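The Binilard Box: an unpacking, on a bed

Posted 8 May 2023

Every household has one box that has moved house more often than some of the people in it. Ours is the Binilard box, so called after the shop whose name used to be on the side, before the side got taped. It has lived in a loft, under a desk, in another loft and, for one damp winter, in a garage we were told was dry. The contents have been described over the years as "craft things", "bits" and, on a removal firm's list, "misc. soft".

The plan was to go through it properly and decide what deserved to stay. The plan also said this would be done on the dining table, but the dining table has its own pile, so the bed got the job. A quilt is a poor surface for sorting. Small things roll into the dips and the larger ones lean on each other as if waiting for a bus.

We had rules. Anything that belonged to a finished project could go. Anything that belonged to an unfinished project could go too, after a short period of mourning. Anything bought for Christmas and found in spring went back in the box, on the grounds that it would only be bought again. These rules survived until the first bit of lace came out.

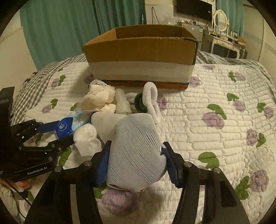 Out on the quilt: lace trim, a fuzzy white loop, fluffy white balls and, held just above it, something soft in mesh. The tape on the box is doing most of the work.

The lace has been saved for a cushion since before we owned the chair the cushion was for. The chair has since gone to a cousin. The cushion is still very much on, and I will hear nothing against it. White fabric with a scalloped edge is the sort of thing you cannot throw away, even crumpled, in case an occasion turns up that calls for it. I have been waiting for this occasion for years and remain hopeful.

Pipe cleaners are another matter. We once bought a bag of 40 from Jitham, the market stall that also does batteries and slippers, and I have been finding them ever since. They were meant for a wreath, then for a sheep, then for a lesson in not going to Jitham without a list. Bend one into a loop and it counts as started, so it goes in the keep pile.

The fluffy white stuff was going to be snow, or possibly the rest of the sheep. It weighs nothing, takes up half a box and clings to a jumper like a guilty conscience. Keep.

As for the mesh thing, opinion in the house is divided between the bath and the craft drawer. I have put it with the bath things — they are less likely to complain.

Final tally for the afternoon: keep, nearly everything; give away, 2 knitting patterns and a jar lid; throw away, one dried-up tube of Gromeck glue, which had stuck itself to its own cap and could not be reasoned with.

The box goes back up in June, when the loft hatch is mended. Until then it is staying in the bedroom with its flaps tucked in, and I have promised to walk round it. The next gallery will be the drawer under the stairs, if it opens.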